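Wotstead Sharing Shed: notes from the August get-together

Held 12th August in the back room, tea from half six, started properly once the kettle had boiled twice. I'm doing the minutes again (Honeylyn here, hello!) so please shout if I've got you wrong.

Present: Yuk-lan Yen (chair), Honeylyn Soriano (minutes), Manouchehr Parsa, Jacqueline Guérin
Apologies: Hugo Hoarau, who sent a list of points which Yuk-lan read out under the items they belonged to

1. Last time's minutes

Agreed, with one correction. I'd put that the Gaillard sewing machine was going out on loan for 21 days. It's 22, counting the day it comes back. Jacqueline says she did tell me this at the time and I believe her.

2. Loans and the catalogue

Manouchehr has finished the spreadsheet and we now have 133 items listed, up from 108 in April, which got a small cheer. Most of the new ones are garden things from the Lolach Road clear-out. He'd like us all to stop writing "misc" in the description column. Yuk-lan asked whether the two carpet cleaners could have different names, as people keep booking one and collecting the other. They'll be Big Carpet and Small Carpet from now on.

ACTION: Manouchehr to relabel both before the next open morning.

3. The sorting table

This took up most of the evening! We all agree the small stuff needs a proper home, and we all have a different idea of what that home looks like. Jacqueline would like drawers. Manouchehr would like jam jars, because you can see into them. Yuk-lan's suggestion was to stick with the black divided box and simply decide what lives in each bit of it, and after a good deal of back and forth that's what we're trying until the next meeting.

So: fuses and plug bits in the top left, picture hooks and screws in the bottom left, and the big side on the right for anything waiting for a label. Tape doesn't go in the box at all. Hugo's note was very firm on this (rolls on top of everything else, can't find a thing) and for once there was no argument. The two white rolls sit on the table to the left of the box, next to each other, and they go back there.

Power adapters were the other sticking point. We have a drawer full of black ones and no clue what half of them belong to. Jacqueline wants each adapter tied to its item with a luggage tag, and I think she's right, though it does mean somebody spending a Saturday morning with a ball of string. Cables to be wound up and fastened before they go back on the shelf, please, and that includes me.
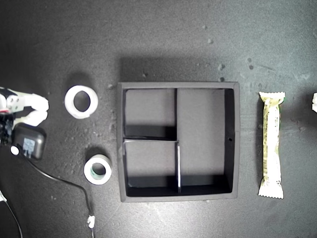

4. Money

We bought the second-hand shelving from Karnulus, delivery included, and Yuk-lan has the receipt. Manouchehr wondered about a proper label maker. Jacqueline thinks a decent pen would do. We'll see what the autumn jumble brings in and talk about it then.

ACTION: Yuk-lan to put the receipt in the blue folder (the real blue folder, the other one has takeaway menus in it).

5. Anything else

Jacqueline is away for the first half of next month and needs somebody to hold the keys. I've said yes. Hugo asked in his list if we could have decent biscuits. Carried.

Next meeting to be fixed by email once Hugo knows his shifts.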